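The Stoder Table by Prokero

If you have been looking for one good table that can live in a hallway, a spare room or the end of a kitchen and take whatever the household puts down on it, we think you'll be very happy with the Stoder. It has a warm reddish-brown wooden top, no sharp corners to catch your hip on, and enough room for the bottles, the snacks, a cup and that big group picture you keep meaning to put somewhere.
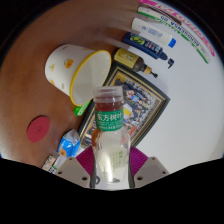
We've sold this table for 7 years now, and the thing customers write to us about most is how easy it is to live with. Sinéad Kavanagh in our showroom has one at home and swears she has never owned a piece of furniture that gets so much daily use (she also admits she hasn't seen the whole top of it in months!). A wipe with a soft damp cloth and then a dry one is all we ask of you, and please do use a coaster under your tea.

The top is happy against a plain wall, where it makes a lovely spot for a large frame, with a gift bag beside it waiting for the next birthday and the remote within reach. 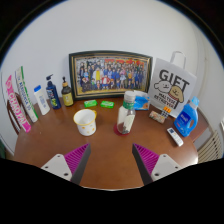

Delivery and Assembly

Your Stoder comes in 2 cartons, item number 203, and goes together with the wrench in the smaller one. Lay the top face down on a blanket, fit the legs, and ask somebody to help you turn it over, as it's heavier than it looks. The price is $600 with delivery included, and orders placed now will ship in April. If you're not sure it will fit, send Lalit Pandey your measurements and he'll gladly work it out with you.
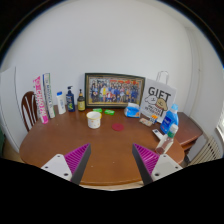 Stoder table with a framed group photo, bottles and a white tub with a yellow rim. Accessories not included.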